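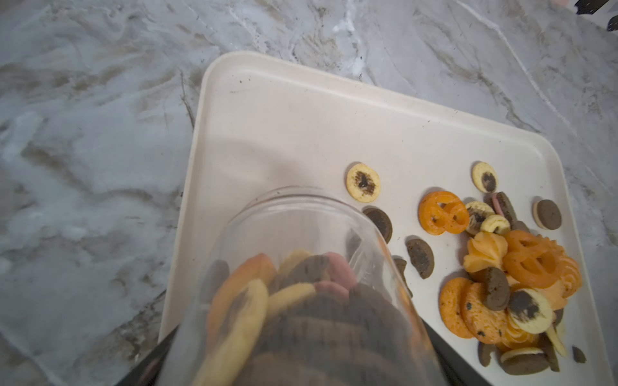
Let the arm do the pouring

I've worked the biscuit bench at Vulano for six years, and I'm thrilled we have a gripper tipping jars onto trays now. Really thrilled! Emptying jars was the job that wrecked your wrists by morning tea, and we'd all take turns hiding from it.

What I love is what we do with the time. Two of us now do nothing but taste, sort colours and fuss over which biscuits sit beside which (pretzels next to chocolate, always). Crumbs still need a human eye, and so does a half biscuit on a tray meant for whole ones.

My one demand of management: keep all 8 of us on, and let the bench crew set the arm's pace. We know the trays.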